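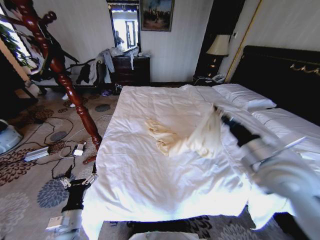

White duvet, dark headboard, gold trim.

The Small Inn Makes Its Own Bed

Le Goff has 12 rooms, and I'd happily sleep in any of them! Bernadette Riviere bought the place in May with 400 old sheets in the attic — heavy cotton, softened by years of washing. She kept 150 for guests and cut the rest into napkins.
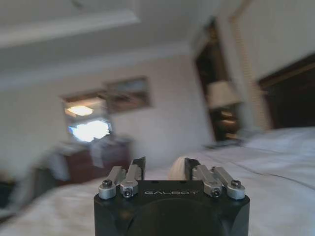
Sleep First, Breakfast Later

Breakfast runs until noon, so you can doze through the church bells and still get warm rolls. The furniture comes from country auctions, and Bernadette will talk for an hour about turned wood if you let her

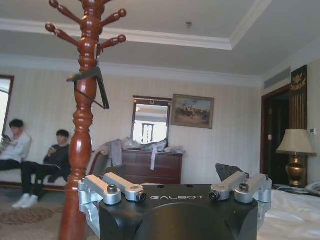

(do let her, and ask about the stairs). Supper is soup, cheese and whatever the garden gives. My one doubt was the thin curtains, which let in the sun at five.
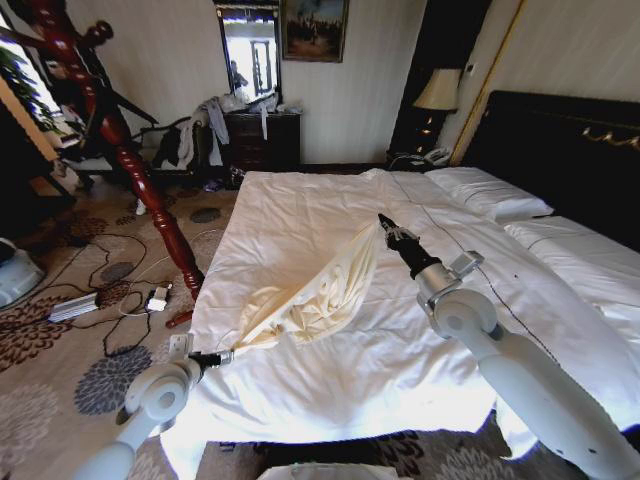 Keith Horrocks disagrees and says the early light is why he books again every summer.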